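CASA Garbage Bags: A Whole Shelf's Worth of Opinions

August 23, 2018
By the Saxena household desk

I did not set out to have views on garbage bags. Then I ordered a mixed lot from Hikden in January, and it came to 452 bags, and a person living alone with that many bags develops views.

The yellow packs are 25L and lemongrass scented. The scent is fine. It lasts up to 14 hours in my kitchen, after which you have coffee grounds that once met a lemongrass. They fit my Valteck bin with enough overhang to fold down, and I've had one split in 8 months, on a chicken carcass I should have double-bagged.

The drawstring ones are the stars. The string pulls evenly and holds a knot, and I have carried one down three flights without incident. They do slide into the bin if you drop in anything heavy before hooking the edge over. I have done this more than once.

Single Handle, in blue, I'm cooler on. One handle is one fewer than I want when there's soup involved.

Storage is the real complaint. The packs are slippery little things, and a shelf of them never stays sorted.

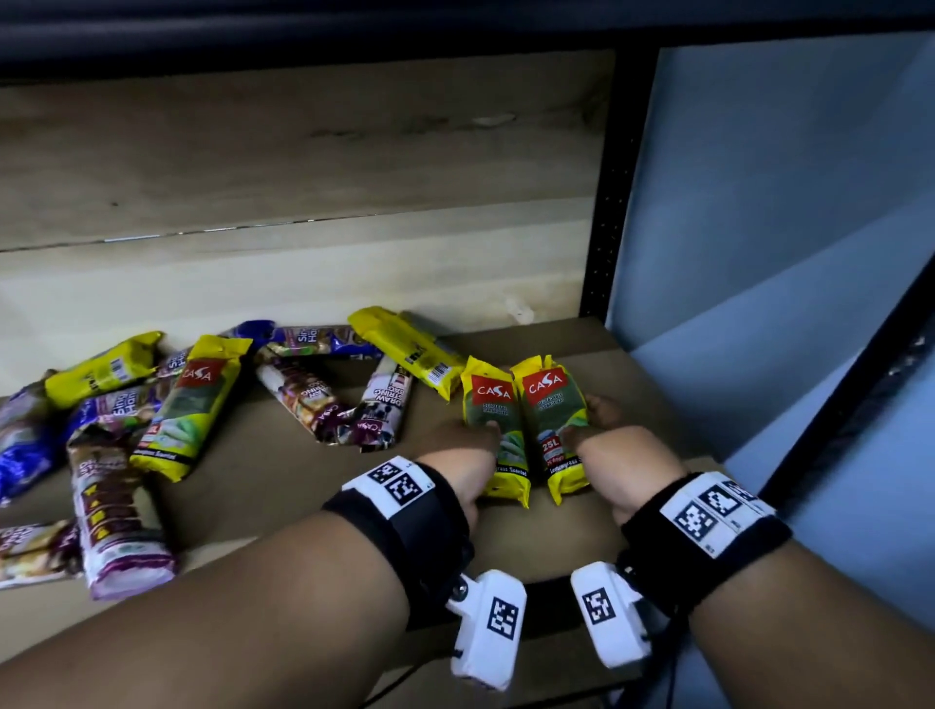
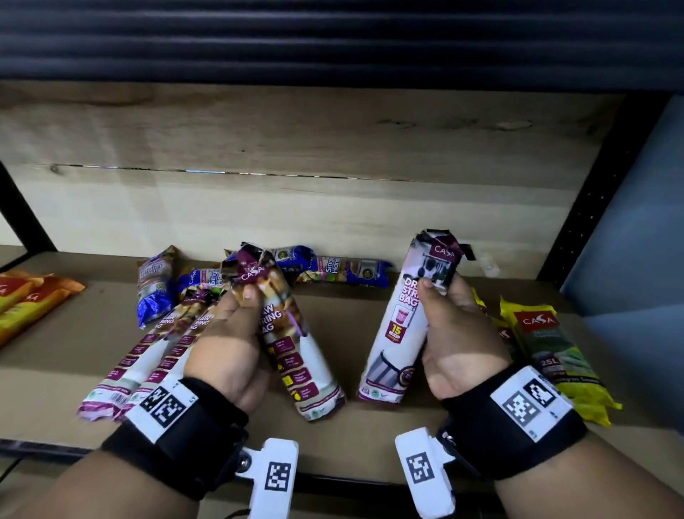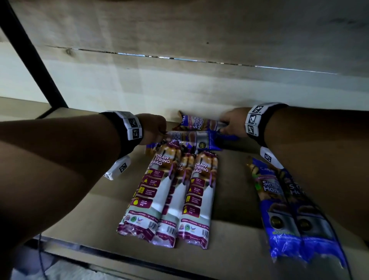 I tried a Tudedness drawer divider and the packs were too fat for it. A shoebox works better and cost me a pair of shoes.

Would I order again? The drawstrings, yes — probably 200 of them, and none of the blue. The yellow I'd buy one pack at a time, mostly for the bathroom.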